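Kategorie: Lehrbuch Hauswirtschaft und Ernährung / Kapitel 7

7 Geschirr und Oberflächen reinigen

Wer in einer Großküche arbeitet, verbringt einen erheblichen Teil der Schicht mit Reinigung. In kleinen Betrieben übernimmt das oft dieselbe Person, die vorher gekocht hat. Dieses Kapitel behandelt die Grundlagen: woraus Schmutz in der Küche besteht, wie Wasser, Wärme, Zeit und Mechanik zusammenwirken und wie sauberes Geschirr gelagert wird. Die gesetzlichen Vorschriften zur Betriebshygiene folgen in Kapitel 8.

7.1 Was ist Schmutz?

Schmutz ist im Sinne der Hauswirtschaft jeder Stoff, der sich an einer Stelle befindet, an die er nicht gehört. Auf Geschirr findet man vor allem Stärke, Eiweiß, Fett, Zucker und Mineralsalze. Zucker und die meisten Salze lösen sich in Wasser. Fett löst sich darin nicht und muss durch Tenside emulgiert werden. Eiweiß gerinnt bei Hitze und haftet dann fest am Untergrund. Teller mit Eiresten werden deshalb zuerst kalt oder lauwarm vorgespült. Stärke quillt in Wasser auf und lässt sich nach dem Einweichen abwischen. Bleibt sie über Nacht stehen, bildet sie einen harten Film, der auch in der Maschine nicht immer abgeht.

7.2 Der Sinnersche Kreis

Vier Faktoren bestimmen das Ergebnis jeder Reinigung: Chemie, Mechanik, Temperatur und Zeit. Verkleinert man einen davon, müssen die anderen größer werden. Beim Spülen von Hand ist die Temperatur durch die Haut begrenzt, also gleicht man mit der Bürste und mit längerer Einwirkzeit aus. Die Maschine arbeitet mit heißerem Wasser und stärkeren Reinigern.

Ein Fall aus der Praxis: In der Kantine Irnham werden mittags 900 Teller ausgegeben. Küchenleiter Joris Van Dijk stellte im März auf ein kürzeres Spülprogramm um und behielt die Dosierung bei. Nach zwei Wochen zeigten sich auf den Tellern graue Beläge, die sich mit dem Fingernagel abkratzen ließen. Überlegen Sie, welcher Faktor verändert wurde und welche Möglichkeiten der Betrieb hatte. Die Auflösung steht am Ende von Abschnitt 7.5.

7.3 Trocknen und Stapeln

Geschirr wird erst gestapelt, wenn es vollständig trocken ist. Zwischen feuchten Tellern hält sich Restwasser, in dem sich Keime vermehren können. Große Teile kommen nach unten, kleine nach oben. Schüsseln und Teller bilden getrennte Stapel, sofern der Platz reicht.

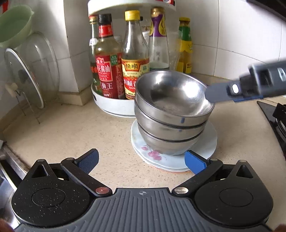
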